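# Haltbridge Gauntlet

The **Haltbridge Gauntlet** is a multi-entrant professional wrestling match staged by the independent promotion Flevcombe Wrestling. It is contested under elimination rules, with entrants joining at fixed intervals, and the winner is promised a match for the promotion's main singles title. The match takes its name from the town of Haltbridge, where the promotion says it was first held. That claim rests almost entirely on the promotion's own programs, and several other statements commonly repeated about the match have no better support.

## Format

Two wrestlers begin the match. A further entrant joins every 2 minutes until the full field has come to the ring. Eliminations are by pinfall or submission, and in later editions also by count-out. The last wrestler left is the winner.

The interval is the most disputed part of the format. Programs and ring announcements give it as 2 minutes without exception. Viewers who have timed the surviving recordings report gaps that are sometimes much shorter and sometimes close to double the stated length, depending on what is going on in the ring when the buzzer sounds. The promotion has never responded to these timings. As in most matches of the kind, the clock appears to serve the story first, and the published rule is best read as a statement of intent.

Disqualification is another gray area. The rules sheet printed for the second edition says that a wrestler who uses a foreign object "shall be removed from the contest." In the same edition a wrestler was struck with a chair in full view of the referee and pinned, and the wrestler holding the chair stayed in the match. Commentary explained that the referee had discretion. The rules sheet does not mention discretion.

## Origins

The usual account credits the format to Henrik Lindemann, a former wrestler who booked the promotion's shows for most of its early years. In this telling, Lindemann had six wrestlers and only enough time left on the building rental for one match, so he put all of them into it and staggered their entrances to keep the crowd in its seats. Lindemann has told the story in at least three interviews. In one of them there were six wrestlers, in another eight, and in the third the problem was a late van and had no connection to the rental.

A rival account comes from fans of the Amamberg circuit, a loose group of small promotions that shared wrestlers and a ring truck. They point out that a staggered elimination match was advertised on an Amamberg poster before the first known Haltbridge card. The poster is undated apart from the word "December," and the order of events depends on which December is meant. Neither side has produced a dated ticket or a newspaper listing that would settle the question.

What can be said with some confidence is that neither group invented the idea. Timed-entry matches were well established in larger promotions long before either town hosted one, and Lindemann's version adds little to them beyond the name and the title stipulation.

## Title stipulation

The winner earns what the promotion calls a guaranteed championship match. The guarantee has been honored unevenly. Some winners got their match at the next show. One waited through most of a season and then received it as part of a four-way, which supporters of that wrestler did not consider the same thing. Another lost the right in an unrelated match and never had a title bout at all.

The promotion's position, stated on its website, is that the contract belongs to the winner and may be defended, traded, or forfeited. This language appeared only after the last of those cases. Earlier programs say simply that the winner "will face the champion."
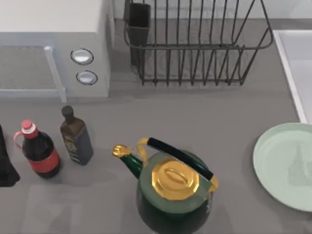 It is often claimed that winning the Gauntlet leads to winning the title. The record is mixed, and the claim is hard to test because the promotion has counted the results differently over the years. A champion who lost by disqualification was listed as beaten in one program and as the successful defender in the next.

## Notable editions

### First edition

The first edition is the least well documented. No full recording is known. The match survives as a short clip, shot from the side of the hall, and as a written report in a fan newsletter whose author admits to having missed the opening falls. The winner is not in doubt, but the order of eliminations given in most online lists comes from the promotion's anniversary program, printed long after the event.

### The 36-minute match

A later edition is billed as the longest, at 36 minutes. The number is printed on the cover of the home video release and has been repeated so often that it is now used as a nickname for the match. The recording on that same release runs shorter from first bell to last. Defenders of the official time say that entrances were trimmed for the video. Entrances in a match of this type happen while the clock is running, so trimming them would indeed reduce the length, but no cut is apparent in the footage at the points where one would be expected.

Length aside, the match is the best regarded of the series. Much of the praise goes to the long middle section, in which the first entrant fights from a bad knee and is repeatedly saved by the arrival of someone new. Whether the knee injury was real has been argued over at length. The wrestler worked two shows the next weekend with no visible limp.

### The Fröhlich edition

One edition was sponsored by Fröhlich, a regional furniture retailer, and was officially titled the Fröhlich Haltbridge Gauntlet. It is remembered mainly for its finish, in which the last two wrestlers went over the top rope together and the referee restarted the match. Going over the top rope had never been a means of elimination under the published rules, so it was not clear to those present why a restart was needed. The commentary track on the later release was re-recorded and now refers to a double count-out.

The sponsorship was not renewed. The promotion described the decision as mutual.

## Attendance claims

Attendance figures for the Gauntlet should be treated with caution. Two numbers circulate for the best-attended edition. The promotion announced 900 from the ring that night, and 900 is what appears in its own history. A figure of 767 comes from a former box office worker, who posted it on a message board and said that it covered paid tickets only.

The two numbers could both be true if the remaining seats were filled by guests and free admissions, and some writers have reconciled them that way. There is no document behind either one. The round figure is of a kind that wrestling promoters have announced for generations, and the more exact one has gained authority mostly by sounding exact. The hall has been refitted since, and its present seating chart is of no help.

## Reception

Opinion among followers of independent wrestling is divided. Admirers see the match as a good use of a small roster, since it gives newer wrestlers a few minutes in front of the crowd without asking them to carry a full bout. Several performers who went on to steady work elsewhere had their first noticed appearance in it. How much the match had to do with their later careers is a matter of guesswork — most were already working every weekend for other companies.

Critics complain of sameness. The first or second entrant has survived to the final pairing in most of the recorded editions, and the last entrant has nearly always been a villain. Reviewers have also objected to quick eliminations near the middle of the match, where wrestlers enter, are pinned, and leave before the next buzzer. The promotion's supporters call this pacing. It may also reflect the need to get wrestlers to another booking the same evening, which Lindemann acknowledged in one interview and denied in a later one.

## Use of the name

The match has not been held in Haltbridge for several editions, having moved to Flevcombe when the original hall raised its rates. The name was kept. Amamberg promoters have run matches under nearly identical rules as the "Amamberg Run," and the promotion has at times hinted at legal action over them. No filing is known to exist, and wrestlers have continued to appear in both.

## See also

- Gauntlet match
- Elimination match
- Number one contender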